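Citholm opens its doors to visitors, and to one very patient robot arm

Cincombe, October – Robotics firm Citholm will hold its first public open day at its Cincombe workshop this month, giving local people the chance to watch a robot arm do household jobs more slowly than they would do them themselves.

Doors open at 10am and close at 4pm. Entry is free, the tea is free, and the car park behind the workshop holds rather fewer cars than the firm's website used to claim. Visitors are encouraged to come by bus.

The arm at the centre of the day is called Gunn. It has spent much of the year practising at a tabletop: picking things up, putting them down, and occasionally handing them to the floor. Citholm has logged 2,351 practice runs to date and hopes to reach 3,000 by the spring. The firm has not published the number of mugs lost along the way, although a box of handles will be on show near the entrance.

"People have seen films in which robots run the world," said a spokesperson for Citholm. "We would like them to see one think hard about a teaspoon. It makes for a calmer evening."

Demonstrations will start on the hour. Each lasts 20 minutes, or longer if Gunn is having one of its careful days. Between sessions the engineers will take questions, including the one about jobs and the one about whether it can do ironing (it cannot). Visitors over the age of eight may try steering the arm by hand using the same controls the staff use. Previous guests have found this harder than it looks and left with more respect for the machine, or at least for their own elbows.

The workshop can take 450 visitors over the day, in small groups. Booking is advised for the morning sessions, which the firm expects to fill with families, and for the last one, which it expects to fill with people who meant to come to the morning sessions.

What the arm sees

A screen beside the bench will show the view from the small camera at Gunn's wrist. It is a humbling picture of tabletop life: a great deal of pale grey surface, a few dark specks, the black tip of a gripper finger and something large, curved and pinkish-red very close by on the right.

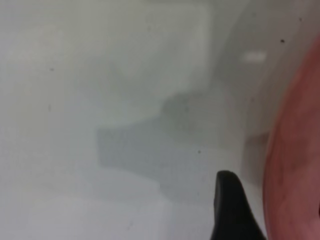
About Citholm

Citholm builds and trains robot arms for light work in homes and small kitchens. Its software partner, Minditz, supplies the programs used to record and replay practice sessions. The Cincombe workshop covers 2,000 square feet, a good part of it shelving.

Notes to editors

Press are welcome from 9am, before the public arrives. Filming is allowed throughout. Please do not lean on the bench, as Gunn will have to start again. Interviews and places on the morning sessions can be arranged through the Citholm press desk.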